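How does a robot learn to pour a drink?

You learned to tie your shoes because somebody showed you. A robot can learn in this way too. At Keltstead we teach a robot called Rolleo.

First, a person sits down and holds two handles. When the person moves the left handle, the left arm of the robot moves also. This is called remote control. The computer writes down every small movement.

One time is not enough! Raili Saarela, our teacher of robots, has shown small kitchen jobs over 3,000 times. Sometimes she drops the cup, and then she starts again. After this the robot tries alone.
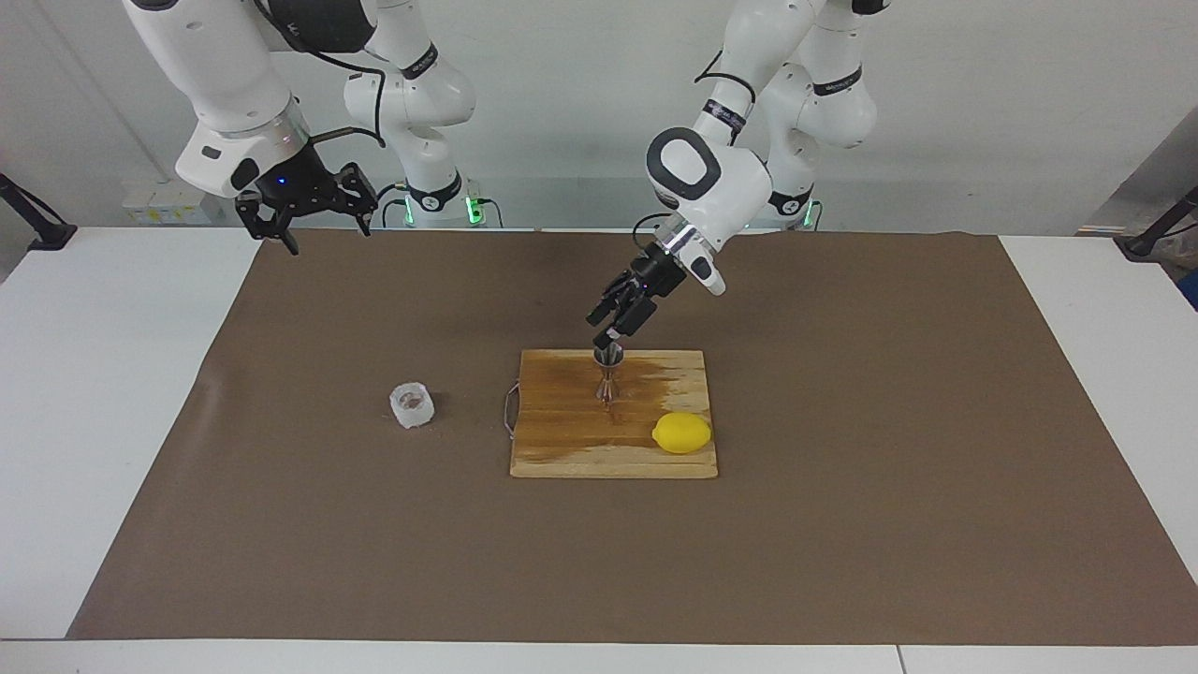 Keltstead Robot Learning Team, Children's Pages

The left hand holds a jigger, a little metal cup for measuring. The right hand is open and waits. Do you see the lemon on the board?

Try it at home: close your eyes and let a friend move your hand to pick up a spoon. Now do it by yourself.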